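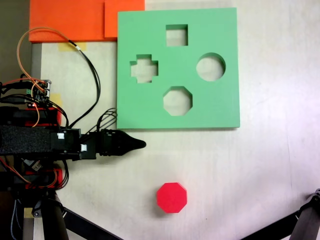

4.2 Shape insertion: comparing tips and controllers

We ran the insertion task with two fingertips and two controllers on the same arm. The tips were a tapered one (narrow, rounded at the point, ridged near its base) and a flat paddle printed in softer material. The controllers were plain position control, called Finditz in the tables, and a compliant version, Flavia, which lets the tip give way when the joint current climbs. Arm, table and camera mount unchanged throughout.

Each trial starts with the block on the table outside the board. The arm has to push it to the matching hole, bring it over the rim and turn it until it drops. No lifting in this section – for picking see 4.3. Figure 3 gives the layout for the octagon trials, with the tapered tip fitted. The green board has four holes (square, cross, circle, octagon) and the red octagonal block starts on the near side of the board, a little to the left of its own hole. Start poses for the other shapes were drawn from the same patch of table.

Figure 3. Octagon block and board, tapered tip.

A ramp piece was laid against the near edge of the board before each trial, otherwise the block just pushes the slab along. We tried taping the board down instead but it crept over a long session and the hole positions had to be measured again. Ramp kept.

In total 3531 trials were logged over all shapes, tips and controllers. Of these 1692 used the tapered tip. The split is uneven as the paddle wore down and was reprinted part way through, and we chose to repeat its early trials with the new part. Old paddle trials are kept in the log but are left out of the comparison below.

Main results. The tapered tip was better at the pushing stage and worse at turning. With a single point of contact the block goes where it is sent so long as the push passes close to its middle, and small errors can be put right by stepping round to another side. The paddle holds a side flat and keeps the heading steady, but it hides the block from the camera for much of the last approach. Under Finditz this mattered a lot. Under Flavia less so – the block could be nudged blind and would mostly settle.

Turning is where the octagon gave trouble. The angle error is never large, the shape repeats every eighth of a turn, so we had expected it to be nearly as easy as the circle. It was not. The block tends to catch on two corners and sit level on the rim, and from above a block sitting on the rim and one that is in look much the same to the detector. We set a limit of 75 seconds per trial and most octagon failures ran to the limit in exactly this state. The cross failed more often but failed early, usually tipping on one arm.

Flavia helped with both tips. The gain was bigger for the tapered tip, which under position control would ride up on top of the block and press it into the rim. With compliance on, the tip slides off and the planner gets another go. We did not tune the current threshold seperately for each shape and a better value for the cross probably exists.

Cable drag. Worth noting for anyone repeating this. The servo leads run outside the arm and the loop pulls slightly when the wrist moves away from the base. The compliant controller reads that pull as contact. We added a fixed offset by joint angle, measured once at the start of each session with no block on the table. Crude, but false contacts became rare enough to ignore. Runs without the offset are marked in the log.

What we did not test: worn or chamfered holes, other block heights, and any tip with a force sensor in it. The Jimeo camera was used for every trial so nothing here says how much of the rim problem is down to viewing angle. A second, lower view would be the obvious thing to try and is planed for the follow-up.

Contact: Org Manipulation Notes, editorial desk | © Org. All rights reserved | Back to top

This site uses cookies to remember your reading settings. Accept | Manage choices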